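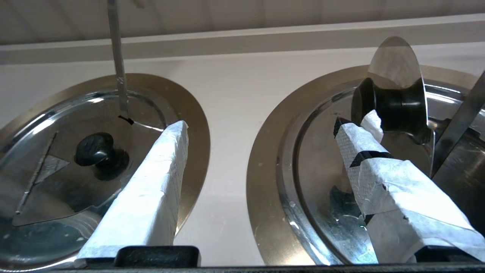

Trillness asks: why not just train on 100 perfect demos and skip the messy ones?

2 min read
Print | E-mail

Good question, and it's pretty much the whole reason for this thread! We tried that first. The policy was gorgeous right up until the gripper came in a little crooked, and then it had no idea what to do with itself.

So for the Borko runs we changed the recipe. Same soup counter, same lids and ladles, but 43 of the 100 demos now start from a bad spot on purpose (too low, too far over, wrong angle) and the operator steers back out of it.
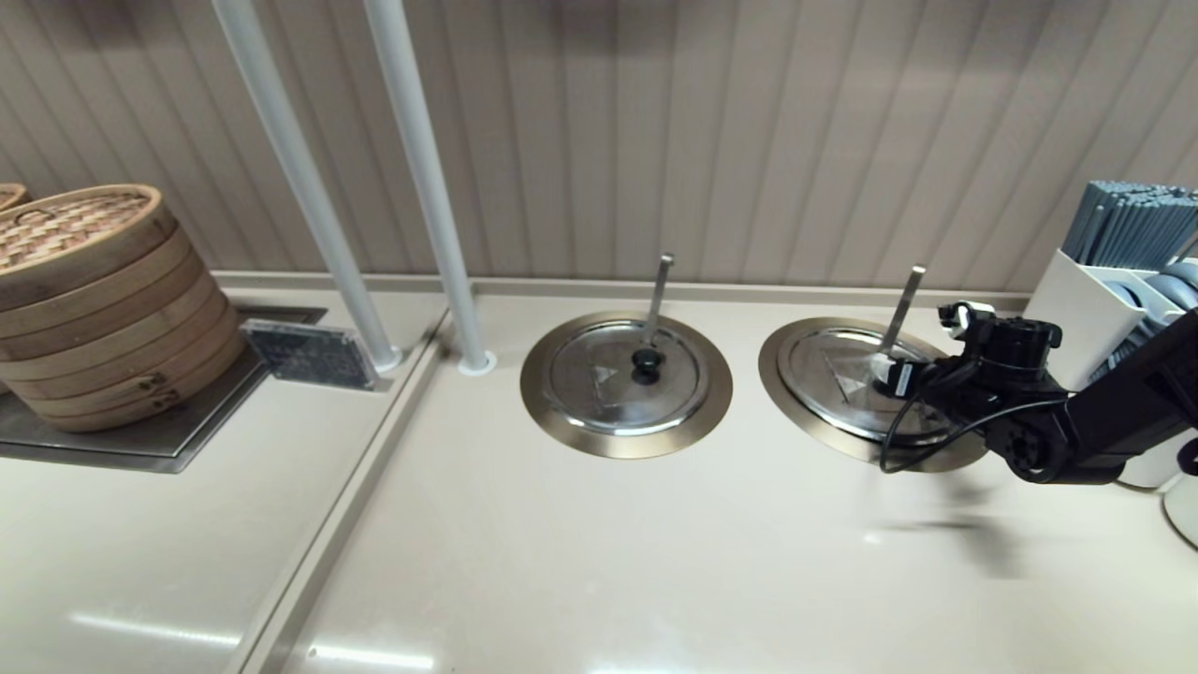 Soup wells, arm at the right-hand ladle.

The part I'm most excited about is the scoring. We used to log success or fail and that was it. Now every run gets split into 5 stages, so I can see that most of our misses come during the approach, before the fingers ever close. I'd have bet money on the grasp!! 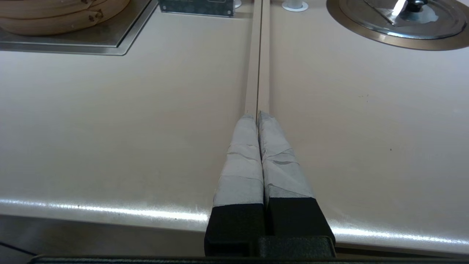

And once you know that, you stop fiddling with grip force (I lost most of October to grip force, ugh) and go work on the approach. Over 3,000 scored runs in, recovery demos beat clean ones at every stage except the last, where it's a tie.

Lids are still harder than ladles, btw. Knobs are mean.

Stage labels and the scoring sheet go up on the Grirneo page once I've fixed the column names. Lindsay rig numbers are a separate thread, still crunching those.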